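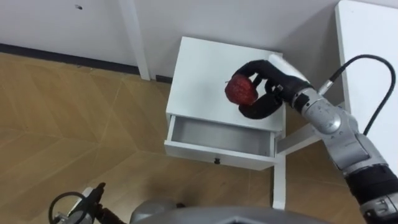 *A white single-drawer nightstand with its drawer pulled out.*

A **nightstand**, also called a **bedside table** or **night table**, is a small piece of furniture placed next to a bed. It holds things a person may want during the night or on waking, such as a lamp, a glass of water, a clock, a book, medicine, or a snack. Most nightstands have a flat top at or near the height of the mattress, and many have one or more drawers or a shelf below.

## Names

"Nightstand" is the usual word in the United States. "Bedside table" is common in Britain and is understood everywhere in the English-speaking world. "Bedside cabinet" normally refers to a version with a door. Furniture sellers do not use the terms consistently, and the same item may be listed under two or three of them.

## History

Small tables and cupboards stood beside beds in European houses well before indoor plumbing. One of their main uses was to store a chamber pot, which was kept behind a door or in a deep lower compartment. Some had a marble top, which was easy to wipe clean, and some had raised edges to keep objects from sliding off.

As bathrooms became common in homes, the closed compartment lost its first purpose. Drawers and open shelves took its place in many designs. Electric lamps also changed how the top was used, and a lamp is now one of the things most often kept there. Later models sometimes include a hole in the back panel for power cords.

## Construction

The simplest type is a box holding a single drawer, supported on four legs. Other types stand directly on the floor or are fixed to the wall with brackets. Solid wood, plywood, particleboard, metal, and plastic are all used.

A drawer on a low-cost nightstand may run on wooden or plastic strips, or on metal slides with small rollers. A stop at the back keeps the drawer from coming out completely. The front is often a separate panel attached to the drawer box, and it may be thicker than the sides. It is opened with a knob, a handle, or a groove cut along one edge. A single knob is generally centered from left to right, but its height on the panel varies. 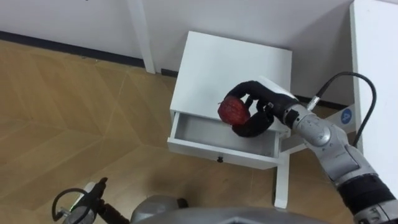 White is a common finish for small bedroom furniture and is often paired with a dark knob. It goes with most wall colors, but it shows scuffs and rings from cups sooner than a wood-grain finish does. Drawer interiors are sometimes left in a different color from the outside, commonly gray or bare wood.

## Size and placement

A top within 50 millimeters of the mattress surface is comfortable for most people lying down. Lower tables are harder to reach, and on a much higher one, objects can be knocked over by a sleeping person's arm. A double bed often has a nightstand on each side, and the two may match.

The back is normally set close to the wall. Where there is a baseboard, a small gap remains unless the rear legs are cut to fit around it. Space must also be left in front so that the drawer can open fully.

The Rulby, a single-drawer model sold by the furniture maker Zodbridge, is typical of the narrower kind. It is 421 millimeters wide and 579 millimeters high, with a drawer 285 millimeters deep from front to back. The design is credited to Kheri Rweyemamu, who first drew it for the Massawe guesthouse in Mistport. The guesthouse version had a shelf under the drawer, and this was dropped when the table went into regular production.

## Use

The top is used for things needed often or in the dark. The drawer is better suited to small items that would otherwise clutter the surface, including glasses, chargers, earplugs, and pens. A shallow tray or divider keeps these from sliding to the back when the drawer is opened.

Food is sometimes kept at the bedside. Whole fruit with a firm skin, such as an apple, keeps better than cut fruit and leaves few crumbs. Fruit stored in a closed drawer is easily forgotten, and juice from a spoiled piece can stain the bottom panel or make it swell.

## Care

Painted surfaces are cleaned with a soft damp cloth and then dried. Coasters protect the top from water marks. Loose knobs can usually be tightened with a screwdriver from inside the drawer. A wooden drawer that sticks may run more smoothly after candle wax is rubbed along its runners.

## See also

- Chest of drawers
- Headboard
- End table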